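Judora Companion Guide
Section 4: Setting Up Your First Squad

You have finished the tutorial, so you own more characters than you can name and have feelings about two of them. This section turns that crowd into a squad that can survive Lidholm Gate. Finish Section 3 first if your Barracks icon is still gray.

1. Open the Barracks from the main menu and tap Squads. Slot A is already filled by the game, which has picked your starters in the order you met them. Tap Clear.

2. Choose a leader. The leader's passive applies to the whole squad, including the parts of the squad that don't want it. Read the passive before you confirm. A leader who boosts Frost damage does very little for four archers.

3. Add one Guard. Guards draw basic attacks for the first 2 turns of each wave, then lose interest. Put the Guard in the front row. The game will let you put the Guard in the back row, and will not say a word.

4. Add a healer. Grasso is the usual choice at this stage. Her Mend restores health to the ally with the lowest percentage, and summoned pets count as allies. Veterans have watched her pour everything into a wounded goat while the tank went down.

5. Fill the remaining two places with damage dealers. Try to have at least one who can strip enemy buffs. Lidholm Gate's boss arrives wearing several.

6. Check the Speed total at the bottom of the screen. You want 162 or higher. Below that, the boss acts first and the rest of this section becomes theoretical.

7. Tap Save. Then go back in and look, as the Save button and the Back button are the same color and sit side by side.

Note: Squad names can be up to 10 characters. The profanity filter is strict and has opinions about several ordinary vegetables.

Note: Gear stays with the character when you move them between slots. Runes do too, unless the rune is marked Bound to Slot, in small type, under the picture.

Caution: Do not use Auto-Merge until you have locked your favorites. Auto-Merge treats every unlocked duplicate as food. To lock a character, hold down the portrait until the padlock closes. Support cannot restore merged characters, and the form asking them to do so has been removed.

Caution: Changing your leader during an active expedition cancels the expedition. Stamina is not refunded. You will be asked "Are you sure?" once, in a cheerful font.

To test the squad, go to Training and run the dummy fight for 30 turns. If everyone is standing at the end, continue to Section 5. If only Grasso and the goat are standing, go back to step 3.

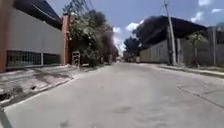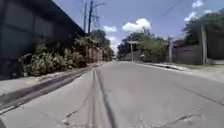 Dostville, October

Changes in this version of the guide: the Speed figure in step 6 has been raised after the Monday balance patch. Step 4 used to recommend a different healer, who now does something else. Players still on the old client will find Squads under Camp, and should update before copying any squad code from this page.

Next: Section 5, Runes and How to Remove Them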